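We use cookies to remember your settings and to count visits. By continuing to use this site you accept our cookie policy. Accept | Manage settings

How do I price snacks for a small counter at a laundromat?

Posted October 13, 2022 in Small Business Basics

My brother-in-law and I took over a laundromat in January. It has a counter by the change machine where the last owner sold candy bars and chips out of a cardboard box, a dollar for anything. People still ask for them, so I want to start it up again, but I would like to do it properly.

I have a wholesale account with Katsaros and can also buy at the regular warehouse store. What I can't work out is what to charge. If I use the same markup on everything, the candy bars come out at odd prices like $1.37 and the chips come out cheaper than the gas station next door. If I round everything to a dollar I lose money on some of it. My point of sale is a tablet with Vemesero on it, which came with the place. It will do a percentage markup automatically, but it doesn't round.

Total spend on the first order would be small. I don't need to get rich off this, I just don't want to be doing it for free. Do I also have to charge sales tax on candy? I am in a state where groceries are exempt.

Answer 1 (marked as accepted)

Start with the unit cost and don't use the case price for anything else. Take what you paid for the case, add delivery if Katsaros charges it, and divide by the number of pieces you can really sell. If a case has 36 bars and you normally lose a couple to breakage or dates, divide by 34. That is your cost per bar.

Then decide on a margin, not a markup. People mix these up and it makes a big difference. If a bar costs you 90 cents and you mark it up 40 percent, you charge $1.26 and your margin is 28.6 percent. If you want a 40 percent margin, you divide 90 cents by 0.60 and get $1.50. Vemesero does markup in the item screen, so to get a 40 percent margin you have to type in 66.7 percent. I used it for a year at a car wash and had it wrong for the first few months.

For rounding, go up to the next quarter. Your customers have quarters in their hands already. I would end up with two or three price points and put everything in one of them. Chips at one price, all full-size candy at another, gum and mints at the lowest. You will make a bit more on some and a bit less on others and it evens out. Turn off the automatic markup and type the prices in by hand. With a list that short it takes ten minutes.

On tax, many states that exempt groceries still tax candy, and some of them go by whether there is flour in it. Two bars on the same shelf can be taxed differently. Look for the candy page on your state revenue department's site, and if you already file for the soap you sell, it goes on the same return. If you want round prices, check whether your state lets you include the tax in the posted price. Most do if there is a sign saying so.

Answer 2

I run the front desk at a bowling alley and agree with most of the above. I would add that what you display changes what you sell. We went from a box to a clear stepped rack and the bars moved faster at the same price.
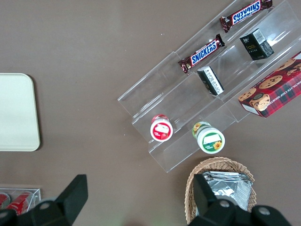 Write the date on the case when it comes in and put new stock behind old. Chocolate doesn't like a warm room, and a laundromat is a warm room. Keep it away from the dryers and the front window. In summer I would order half as much, twice as often, even if the case price is a little worse.

Don't bother with a separate label on each piece. One printed price card per shelf is enough. Ours are from Piline, the sheets you run through a regular printer, and we change them when the wholesale price goes up.

Check your invoices too. Ours went up twice last year with no notice and we were selling one item at cost until I looked.

Answer 3

just charge $2 for everything, the gas station does

Comment from the original poster: Thanks. I had the markup and margin thing wrong, the tablet was set to 40. Going with $1.50 for candy and $2 for chips. The candy is taxable here, I looked it up. Still waiting to hear back on whether I can put the tax in the price.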